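Chapter 6
Collecting Practice Runs for a Laundry Task

What you will do in this chapter

Plan a simple household task for a two-arm robot
Record practice runs and sort them
Keep a run log that another team can read
Trim your runs into a training set

Before you start, you should have finished the wiring checks in Chapter 4 and the joint limits worksheet in Chapter 5. Keep both in your team binder.

6.1 The project

In Chapter 5 your team moved wooden blocks from one tray to another. Blocks keep their shape, so the fingers could close on the same spot each time. Cloth is a different kind of problem. A shirt dropped into a tub lands in a new shape every time, and the next team member to pick it up has to find a new place to grip.

The class project for this unit is called Brukdale. Each team teaches its robot to take one piece of clothing out of a tub and hold it clear of the rim. Folding comes in Chapter 8. Teams work in pairs: one person operates the arms, the other keeps the log, and they trade places after each set of runs.

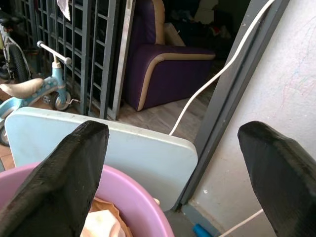 Choosing a grip point is the first skill to practice. The operator should look for a fold or ridge that stands above the rest of the pile and bring the fingers down with one on each side of it. Flat areas are hard to pinch. Check how wide the fingers are open before you lower them. From the wrist view you can judge this well, with the two black tips on either side of the gap and the cream and tan cloth lying crumpled in the pink basin past them. What the wrist view does not give you is height. For that, use the head view, and have your partner call out when the fingertips reach the rim.

6.2 How many runs?

Verna Holloway, who wrote the first version of this unit for her robotics club, set the target at 300 good runs per team. A class that pools its work should aim for 1,000 or more. Her club's first shared set held 1,558 runs after trimming, down from 2,000 recorded. Most of what they threw out fell into two groups: runs where the log was missing an entry, and runs where the operator stopped partway through.

Do not throw out a run only because the cloth slipped. Mark it S in the log and keep it in a separate folder. You will need the slips in Section 6.5.

6.3 Lifting

Once the fingers have closed, raise the arm straight up before you move it sideways. Go slowly for the first few inches. If a second piece comes up with the one you want, lower both and start a new run. Keep lifting until the lowest corner has cleared the rim, then hold still for a count of three.
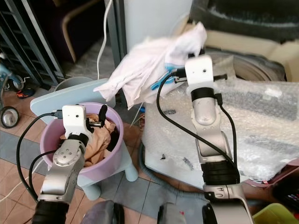 The other arm stays out of the way during the lift but should not be parked. Leave it where it could reach the tub again without crossing the path of the lifting arm. Teams using the Jiltley controller can set this as a rest pose. Teams using the Davico controller will have to move it by hand between runs.

Log entries for each run:

Run number
Operator's initials
Arm used (L or R)
Piece of clothing
Result (G for good, S for slip, X for stopped)

Write the result before you reset the tub. The Wiegand log sheets in Appendix B have a column for each entry and a wide margin for notes.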